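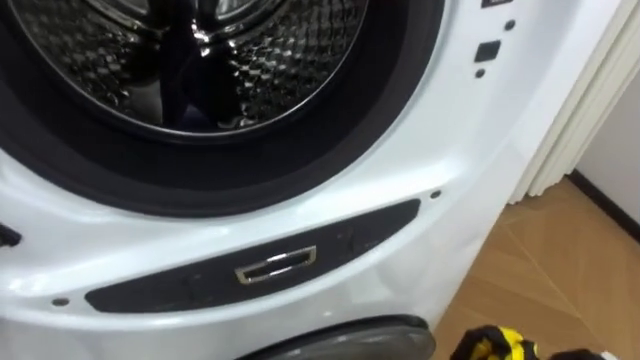 Front loader with the door open, gray rubber seal and steel drum

Landlord wants to keep $207 of my deposit for "appliance wear" - normal??

Posted in Renting & Moving

Moved out of a one bedroom at the end of November, lived there 3 years. Deposit was 2,000. Got the letter yesterday from the management company (Trustbridge, they took over the building from Jadier halfway thru my lease) and they're holding back $207 for "appliance wear, washer." No receipt, no photos, nothing else. Just the one line.

The washer came with the unit. Already used when I got there. I never broke anything, never had a repair guy out. There was no move-in checklist from Jadier, or if there was I never got a copy. I did take pictures the last day, mostly kitchen and bathroom.

Can they do this? And do I have to go to court over $207 or is there a letter I send first. Also they mailed it 55 days after I gave the keys back, if that matters. I have the key receipt with the date on it.

- mavach_tenant

Rania Lamrani

The 55 days matters a lot, maybe more than the washer. Most states give the landlord a deadline to send back the deposit or an itemized list. It's different by state - some are two weeks, a lot are 30 days, a few go longer. Look up your state name plus "security deposit deadline" and read the actual law, not a blog. In some states if they miss it they lose the right to keep any of it, and you can ask for double or more. In others the penalty only kicks in if they did it on purpose.

Second thing, wear. Normal wear and tear is on them. They can charge for damage, like a cracked door or a torn seal, but a machine getting older is not damage. Even if you had broken it they normally can't bill you a new one for an old one, age counts.

What I would do:

Write a demand letter. One page. Address of the unit, date you moved out, deposit amount, what they kept, the law with the section number, and a date you want the money by. I gave mine 14 days.

Ask for the receipt or invoice for the washer. In writing.

Send it certified mail and keep the green card. Email a copy too.

Don't call them. Or if they call you, write down what was said and email it back to them.

If the date goes by, file in small claims. Fee is usually low and you can ask for it back if you win. No lawyer needed. You'd bring the lease, key receipt, their letter with the envelope (postmark!!), your letter, your pictures printed out.

On the company change - doesn't usually get them off the hook. Most places the new owner takes on the deposit when they take the building. But check if it was the owner who changed or only the manager, becuase that decides whose name goes on the claim. County property records will show you, mostly free online.

kaewsai_renter

had the same thing w/ carpet. sent one letter, got a check in the mail, no apology or anything. send the letter

old bldg guy

Did you cash the check for the rest of the deposit? Careful if it says "full and final settlement" or anything like that on it, front or back. Some states cashing it can hurt you. Ask legal aid before you deposit, the phone line is free where I am

Also no checklist is usually bad for THEM not you, they're the ones who have to show it was fine before. Depends on state tho

mavach_tenant

Havent cashed it. Nothing written on the back but the stub says "deposit refund final." Will call legal aid before I do anything. Looked up my state and it's 30 days so they're way over. Writing the letter tonight, thx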